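Wamimby's household swap keeps the gingham, and the plastic

WAMIMBY – The red-and-white gingham tablecloths will stay on at the Saturday household swap in the old Husska building, and so will the clear plastic on top of them, ending a disagreement that lasted most of the summer and used up more paper than anyone would have guessed tablecloths could.

The swap announced the decision on a sheet taped to the front door. It runs to four sentences, one of which is about parking.

For readers who have managed to stay out of it, the swap is where Wamimby takes the small things that are too good for the trash and too dull for a yard sale. Boxes with lids. Half-used rolls of this and that. The spare one of whatever came in a pack of two. People lay their items out on a table, look over what everybody else has laid out, and go home with the same amount of stuff in slightly different shapes.

Last year 3926 items changed hands, according to the swap's own log, a spiral notebook kept on a string by the coat hooks. The log does not say how many of them came back.

The tablecloths arrived four years ago from Tresemetti, the linen store on the corner, which was closing its picnic department and had more gingham than it had picnics. They were greeted warmly. They made the place look like a restaurant where the bread comes in a basket. Then came the first October, and a leaking bottle of furniture oil, and after that a candle that had spent the morning in a hot car. By Thanksgiving two of the cloths had been retired to the rag bin, and the rest went under plastic.

It is the plastic that people have feelings about.

Those against it say it is shiny, that it squeaks, and that in warm weather a forearm laid on it has to be peeled off. A note in the suggestion box in June compared the experience to eating at an aunt's house in 1974, and did not mean it kindly. A second note, in different handwriting, said that was exactly what was good about it.

Those in favor point out that you can wipe it. They have pointed this out in person, by mail, and on one occasion by pouring coffee on a table and wiping it.

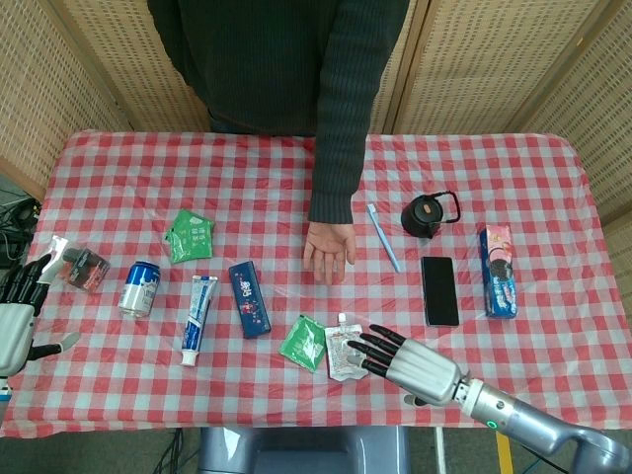

Between them the two camps produced a petition with 227 signatures for bare cloth and a second petition for plastic, which was left out on a windowsill and has not been seen again. Supporters of plastic say theirs was longer. They also say that if it had been covered in plastic, it would still be readable.

A third position, that the tables could do without cloths altogether, was raised at the July meeting and sank quickly. The tables are old, and the opinion of the room was that they had been covered up for a reason.

Money settled it in the end. The swap asked Subramaniam Home & Hardware, which sells clear vinyl off the roll at the back of the store, what it would cost to replace the sheets every year. Then it asked Tresemetti what it would cost to launder the cloths every week. The laundry quote came to $2000 for the season. The vinyl came to $492, cut to length, and the store offered to round the corners so that nobody would get poked. The July meeting had been scheduled for an hour. The August one, with both quotes on the table, took eleven minutes, including the cookies.

The bare-cloth side did come away with something. From this month there will be one table without plastic, near the back, for clean and dry goods only. Books, folded napkins, playing cards and puzzles are welcome there. Anything with a pump, a spout or a wick is not. A card on the table spells this out, and the card has been laminated, a detail that did not go unnoticed.

Other rules are unchanged. Items should fit on the table with room left over for the next person's. A full deck means a full deck. Lids come with the thing they are the lid of, a rule added two years ago after a long and bitter spring. Boxed items may be opened and looked into before anyone commits, and should be closed again afterward, please, with the contents still inside.

The folding screens will also stay for the time being. They were brought in to hide the stacked chairs, and a proposal to do without them failed when somebody moved one and everybody saw the stacked chairs.

As for the pattern itself, it has never really been in question, although regulars admit that it has its drawbacks. Small things get lost on checks. A red button put down on a red square is as good as gone, and last winter a white chess pawn spent three Saturdays being overlooked by people who were looking for a white chess pawn. It was finally found by a child who put her elbow on it.

A suggestion that the next set of cloths be plain beige has been noted in the minutes under "Other," between the broken thermostat and a reminder about the door.

Tresemetti, which no longer sells gingham, says it has been asked for it more often this year than in any year when it did. Subramaniam Home & Hardware reports a small run on clear vinyl, in lengths that suggest kitchen tables. Neither store would say whether the customers were the same people who had signed against it in the spring, though at the hardware store the question got a fairly long pause.

The swap opens at 9 a.m. on Saturday at the Husska building, side entrance. Bring your own bag. Bags are not provided, and the ones left there last month have all been swapped.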